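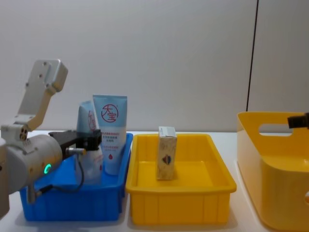
Blue bin with the two squeeze tubes standing in it, yellow tray to the right.

March 16, 2026

Bench sorting, hand creams and lotions. Carried on with the small containers from the list Elspeth started in November. The rule is still the same: blue bin for anything that stands up without help, yellow tray for anything that has to lie flat.

Two tubes in the blue bin for now. The front one has the red round 大宝 logo near the top and goes from light blue to white. Both are in upright, the front one on its cap with the crimped end up. I would like to keep that as the standard for tubes. The logo is easy to find that way, and the contents settle toward the cap. Small print on the front one doesn't come out in the photo, so copy it from the tube itself when filling in the sheet.

The bin is too big for two. Tried 6 this morning and they held each other up fine. With 4 they were all right if pushed into a corner. With two they lean as soon as anyone bumps the table. Deepak suggested a folded card divider across the middle – cheap, will try it. Trilok would rather use a narrower bin, but the only one we have is full of the Kundasley samples and I don't want to move those again.

Tray is shallow, so only flat things in it. Freya had been putting caps there and they roll out. Caps go in a bag with the tube number written on it.

Sheet numbering: last entry was 2884. Ashok skipped a line somewhere before that and we are leaving the gap. Do not renumber.

Left to do:
– cut the divider, check it against the ribs inside the bin if there are any
– put the bin and tray back on the Trostance shelf, bin on the left
– ask Elspeth whether jars count as "stands up" or get their own box
– wipe the table, there was a sticky patch from a leaking lotion bottle, roughly where the tray usually goes

Need more labels. The roll is nearly finished.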